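Plirov Two-Finger Gripper Review: I Love This Thing, But Keep It Away From the Sink

Reviewed by Abdelghani Cherkaoui
Robot arms and grippers

Let me get the gushing out of the way first. I've had the Plirov gripper on my bench arm for a whole winter and it is the most fun I've had with a piece of hardware in years. It opens wide, it closes gently, and the long flat fingers with that fine diamond texture hang on to things my old Clitico jaws used to shoot across the room. Eggs, socks, a bag of rice -- all fine.

Then in March it failed on me, in a way that could have been a lot worse, and I think anyone shopping for one should read about that before they buy.

What I use it for

Wet chores, mostly. My shop in Lornham is small and I build kitchen-helper routines there, the kind where an arm picks up a sponge, squeezes it out and moves it somewhere else. Sponges are terrible to grip. They fold, they twist, they weigh one thing dry and something else entirely when soaked, and they dump water on whatever is holding them. If a gripper can deal with a sponge I trust it with nearly anything.

Grip quality

Superb! The texture on the fingers does its job even when everything is slippery. I ran the sponge routine 2,964 times according to the log, and up to the day of the fault it had dropped the sponge or missed it 632 times. That sounds awful until you know that most of those came in the first couple of weeks, when my own code was approaching from a silly angle. The last 100 before the trouble started were clean.

Force control is smooth too. You can set a soft squeeze that just about holds a wet sponge and a hard one that wrings it, and the change from one to the other has no jerk in it. I sat there watching it far longer than I needed to.

The fault

It was a Thursday, a bit after 4 p.m., and I was at the other end of the room eating crackers. The arm had gone down for the sponge and the gripper didn't close. It stayed wide open and the controller kept reporting "grip OK." I walked over, and as I reached for the pause button the fingers snapped shut, hard, at what the log later showed was full force. My hand was well clear. Ten seconds later it might not have been, as my next move was going to be straightening the sponge with my fingers.

I hit the stop, cut the power and left it alone overnight. When I pulled the cover the next morning there was moisture behind the connector for the finger position sensor, and a green crust starting on two of the pins. Water had been working its way up there for a while, I would guess. The sensor was feeding the controller a stale closed reading, and when the true one came back the controller tried to catch up all at once.

The part that bothers me is the second half. Connectors get wet, fine. A gripper that loses track of its own fingers should stop and complain. This one said everything was good and then slammed.

The setup, if you want to compare it with yours: two shallow trays side by side on a wooden table, the black one with water and the sponge in it, the clear one next to it.

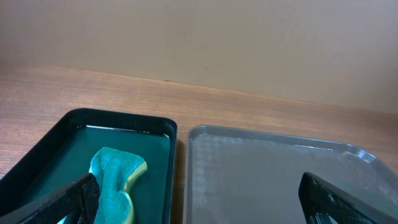 What Plirov support did

They answered the next day and were very decent about it. They sent a new sensor cable with a rubber boot and pointed me to a firmware setting called "hold on sensor loss." It exists! It ships turned off! Please turn it on before you do anything else. With it enabled I pulled the sensor plug on purpose, several times, and the gripper froze and threw an error every time.

Other things I changed

The arm now tilts after each wet pick so that drips run toward the fingertips. I put a bead of silicone around the cover seam. Hands stay out of the trays unless the power is off -- a rule I already had and had gotten lazy about.

How it compares

The Quan gripper is better sealed and costs over 2,000 dollars more. It's also slower, and its smooth pads let go of wet foam all day long. If you work in water from morning to night, get the Quan. For dry work with the occasional splash I'd buy the Plirov again tomorrow, boot and all.

Rating: 4 out of 5. It loses the point for that default setting.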